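Balls, balls and more balls: how do you sort a toy bin that won't stay sorted?

Posted in Home & Tidying, Sun 1 September

Azra Bošković
I look after the toys for a Saturday playgroup, which sounds restful until you meet the toys. Everything small ends up in one grey plastic bin. I bought a Grumness divider set for 30 quid and it lasted one session. The only thing that gets put away willingly is whatever will go through a hole in the sorting box, so there's usually a ball sitting in that and chaos beside it. Do I need more bins, fewer toys, or a different hobby?
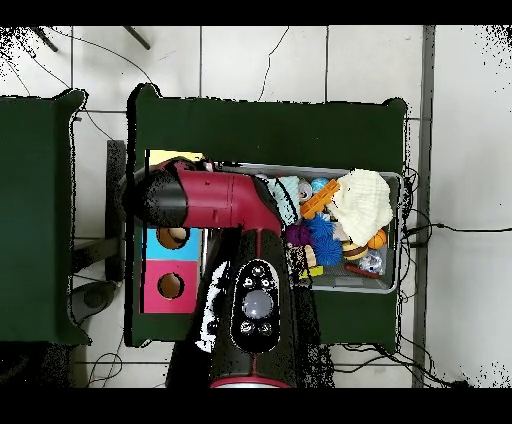
Selma Yordanov wants to know whether anyone has tried just having fewer balls. Every toy bin she has ever emptied was half balls, she says, and no child has yet asked where one went.

Tomić
Fewer toys, sorry. But before you cull, change the container. A deep bin is a burial site. Wire baskets are better because you can see in from the side, and crumbs fall through onto a table you were going to wipe anyway.
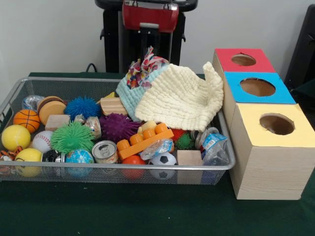
Then go by feel, as small children do. Spiky things together, smooth balls together, anything that was once a tin in a group of its own. Check tins for sharp rims before they go back, ring-pull ones especially. I run a thumb round in a thick glove and bin any that catch. Forget labels. I printed 40 of them once and they were eaten, or at least chewed beyond reading. 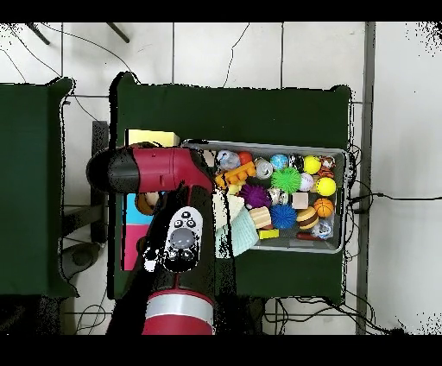 Bricks and blocks want to live somewhere else entirely – a shoebox will do. Mixed in with balls they sink, and you only find them with your knee. Rotate the rest every fortnight and put half in a cupboard. The half that comes back gets treated like Christmas.

Skellum
get a tray. shallow one. if it's full it's full, and they can see what they want without tipping the lot on the floor. soft toys separate though, they take up all the room and then you can't find the frog 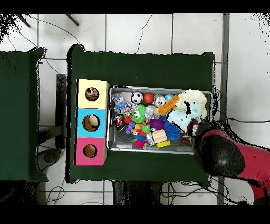 Shallow metal tray, full, with the sorting box next to it.

Azra Bošković
Tray it is, then. The Grumness dividers are free to a good home, or a bad one.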